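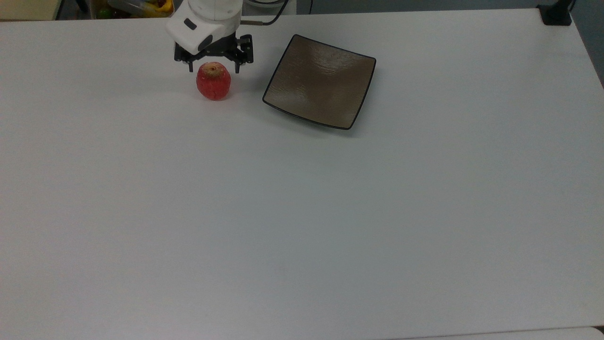 The Apple and the Plate

When I moved to Zinisdale I had one suitcase, and in the suitcase was one plate. I tell this because people often ask me how I began to write about tables, and they expect a story about a famous restaurant. It was much smaller. I rented a room with a white table in it, I put fruit on the plate, and in the evening I sat down and looked at what I had. After a week I noticed that I ate more fruit than in my whole student time.

This article is about the simplest thing a person can do with a table: put one piece of fruit on it. A red apple on a white surface needs very little help. The skin does the work. If you look at it from close, it is never one red. There are streaks and speckles, and near the stem the color becomes pale and almost yellow. On a patterned tablecloth you would not notice these things. On white you see them from the door.

I learned most of this from the shop Rakell, where I worked for two winters. It sold plates, bowls and trays, and at the back was a long table for trying things. Customers came with a picture in their head of a full bowl, a big pile of oranges and grapes. They bought a deep bowl, and in June they came back and complained that the fruit at the bottom went soft before they found it. I began to suggest a flat plate instead. On a flat plate there is no bottom. You see everything you own, and you eat it in time.

For the plate itself, I like dark brown. Many people choose white plates for a white table because they think it will look clean, and it does, but the plate disappears and the fruit seems to float. A brown plate with a little shine gives the red something to stand on. A square one with corners that turn up is my favorite. The corners keep a round fruit from escaping, and you can lift the plate with two hands without touching the food.

How you place it is a matter of taste. I turn a square plate so that one corner points to the person who will sit there. When the sides are parallel to the table, it looks to me like an office. Turned, it looks like someone put it down on the way to somewhere else. I also don't put the fruit in the exact center. A little to the front is friendlier, and the hand finds it more easily.
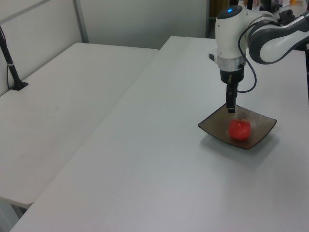 Gerrit Mahlangu does not agree with me about the single fruit. He told me that one apple on a plate looks like the last apple, and that guests are too polite to take it. In his house there are always 11 pieces or more, in a wide basket, and by evening the basket is empty. He also finds brown a sad color for the morning.

I have thought about this often, and he is partly right. For guests you need more. When my neighbors from the Ruotsalainen building come to eat, I fill the plate until the corners are just visible, and I put a second one at the other end of the table. But on a normal day I live with one other person, and between us we need up to two apples before dinner. For us the full basket is only a decoration which slowly becomes compost.

My plate is from Pesora and cost 54 in the local money, which was too much for me at that time. It has now a small scratch along one side. I wash it by hand in warm water and dry it directly, otherwise the drops leave marks on the shine. The table gets a damp cloth after breakfast - nothing stronger. Then I choose the next apple from the bag in the cupboard, rub it on my sleeve and put it back in its place, a little to the front.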